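Call for participants: does a clear desk do anything for you?

We are looking for 28 people who work at a desk with drawers and do not always keep it tidy. If you have read one of those books that promise a new life once the worktop is bare, you are welcome. If you threw the book across the room, even better.

The claim that a clear desk makes for clear thinking gets repeated in offices all over the country, usually by people selling storage boxes. Tenex has paid for some of the training days themselves and would like to know whether the money was wasted. So would I. I have run workplace studies long enough to doubt most of what is said about clutter, and that includes what is said against it.

What you would do

You come to our rooms at Skidstead for two sessions of 70 minutes each. In one you work at a desk that has been cleared. In the other you work at a desk with the sort of rubbish people leave behind after lunch. The tasks are dull: sorting invoices, proofreading, a bit of mental arithmetic. At the end of the second session we ask you to tidy up in your own way and tell us where you think each thing belongs - bin, drawer or left where it is.

We won't be scoring your character, and there is no prize for the neatest.

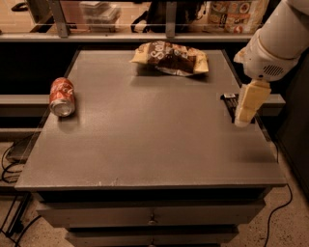
Drawers matter more than you might expect. In our March trial 22 people took part, and plenty of them called a desk tidy once everything had been swept into the top drawer. I am not convinced they were wrong. Tomomi Kamata, who is running the sessions with me, thinks they were, so you will be hearing from both sides.

Who can apply

Anyone over 18 who can sit and read for an hour. Please don't apply if you sell tidying courses or office furniture.

Payment is £54 for both sessions, paid on the day of the second. Travel is not covered, and I'm sorry about that.

To apply, write to Loïc Collet at the Skidstead front desk. Tell us which days suit you and what is on your desk right now. Don't clear it first.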